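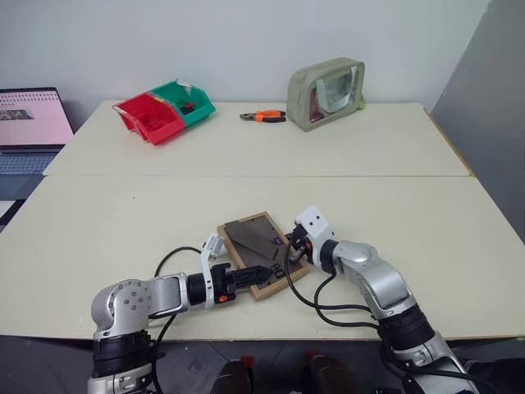
Both arms at the framed board, bins and pliers on the far table.

Monday, after lunch

Back on tidying chores for Juvlow. My bet is still that putting small stuff away is the hard part (give me wiping any day!). The board is a nice stand-in since it sits at an angle and the gray plate doesn't leave much to grab. Want 200 tries before I say anything to the Vosum folks. Pliers into a bin comes next, then the zippered pouch, which I'm dreading. Could a machine clear my bench yet? Ask me in January.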